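Hiviro Streaming Help: Ticket log
Subject: Subtitles running behind on Muline
Opened by: Maarja Mockus
Handled by: Kristaps Rebane
Opened: February 2025

1. First message from Maarja
Hello there! My mum and I have been looking forward to Muline ever since the trailer came out (we both adored Isari, and she's seen it more times than I'd care to say), so we made a proper night of it with popcorn and the good blankets. Sadly the English subtitles come in late. It's fine through the opening song, and then by the wedding scene they're 8 seconds behind and we're laughing at the wrong lines. We've restarted the telly and signed out and in again.

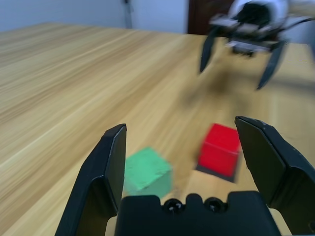

2. Reply from Kristaps
Hi Maarja, thanks so much for such a clear note, and I'm sorry about your movie night! Could you try one thing for me? Go to Audio and Subtitles, turn subtitles off, skip back to the start, then switch them on again. Please also tell me if the trailer or any other film does the same, and whether you're on the theatre cut or the extended one.

3. Maarja again
Extended cut, the one with the extra 40 minutes. I did the off and on, and it behaved for a little while before drifting again. Isari plays perfectly, so we watched that instead, no great hardship. The theatre cut of Muline is fine too.

4. Kristaps, after checking
You've helped us no end. The subtitle file on the extended cut was timed to the theatre version, so it slips at each added scene. I've asked our captions team for a new one, and I've put a credit on your account for the rental.

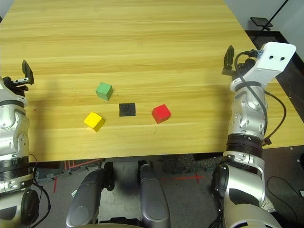

Green and yellow cubes beside the black pad.

Status: waiting on captions team. Ticket stays open until Maarja has had a chance to try the new file.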